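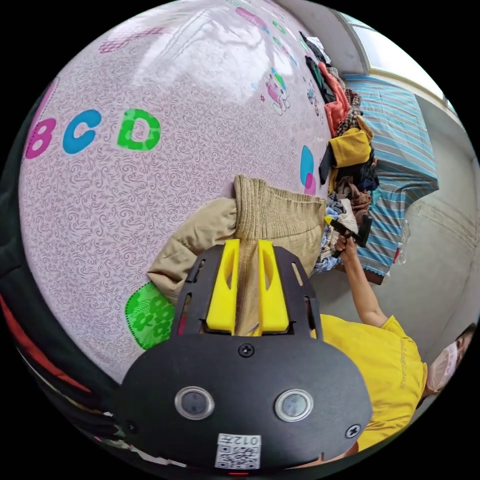
Ticket 3168 - Household helpdesk, Crichton flat
Opened by: Rhona MacAulay
Assigned to: Archie Baird
Category: Bedroom / laundry
Status: Open (again)

Rhona, 8:40 am
Spare bed is unavailable. Clothes pile has reached the wall and I can't find my gray cardigan. Guest arrives this evening. Please advise.

Archie, 9:15 am
Have you tried folding it?

Rhona, 9:22 am
Yes. I folded 26 things in December and the pile grew back. Your brown plaid is in there, so this is a shared fault.

Archie, 10:05 am
Reproduced the problem. Findings so far: salmon orange thing, mustard thing, something teal near the top, and a lot of black and dark blue further down that I'd rather not investigate before coffee. No cardigan. The alphabet bedding is still on, and our guest is 54 and a retired surveyor. Does she get the B, the C and the D or do we own anything plainer?

Rhona, 10:11 am
The plain set is the Brokmont one and it's at the bottom of the Troltico box, under the fan heater. See ticket 1273, which you closed as "won't fix". 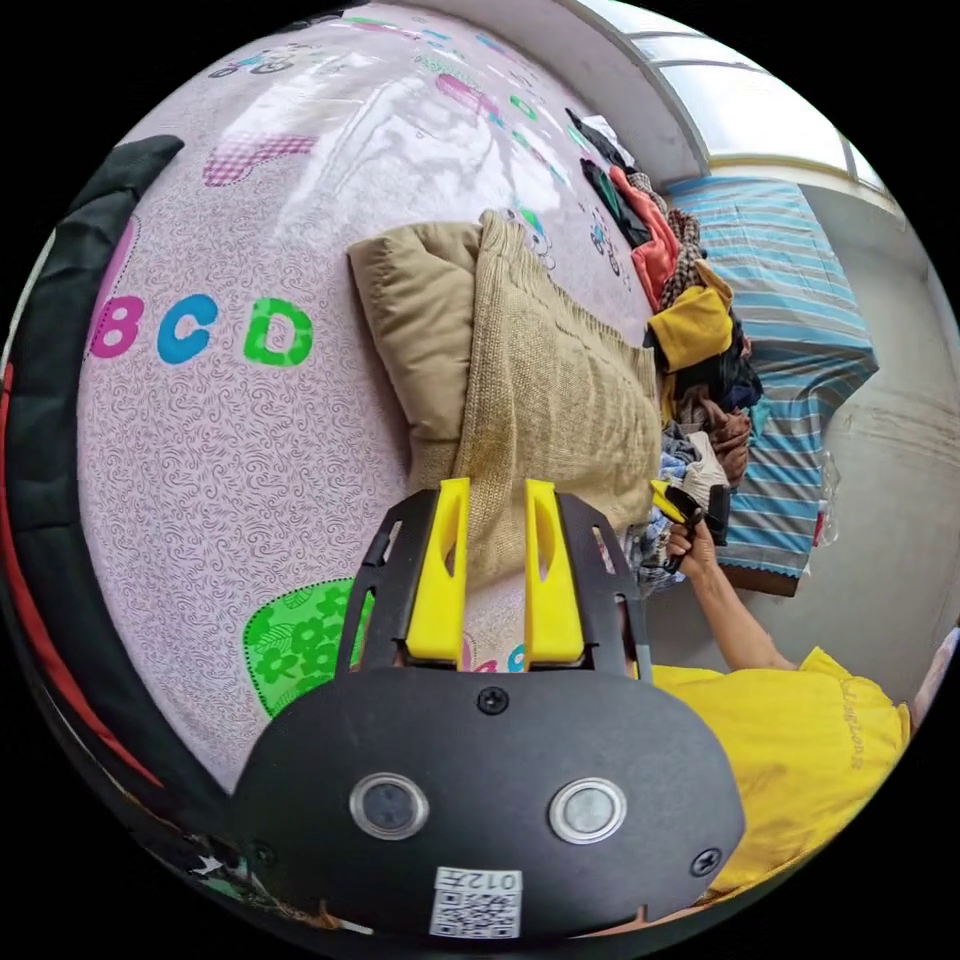

Archie, 11:30 am
Workaround for now: work from the near side of the bed toward the far side, one item at a time, and no putting things back on the heap "just for a second." Beige goes last because I can't tell whose it is. Dark stuff goes in one bag and gets sorted by whoever loses the coin toss.

Rhona, 11:34 am
I lost the last coin toss. See ticket 426.

Archie, 11:36 am
Noted. I'll take the dark bag. Can you look for the Vutent hangers? The wardrobe has four and two of those are holding belts.

Rhona, 12:20 pm
Hangers found behind the ironing board. Cardigan not found. Leaving this open until it is. Also you're wearing something gray, please check the label.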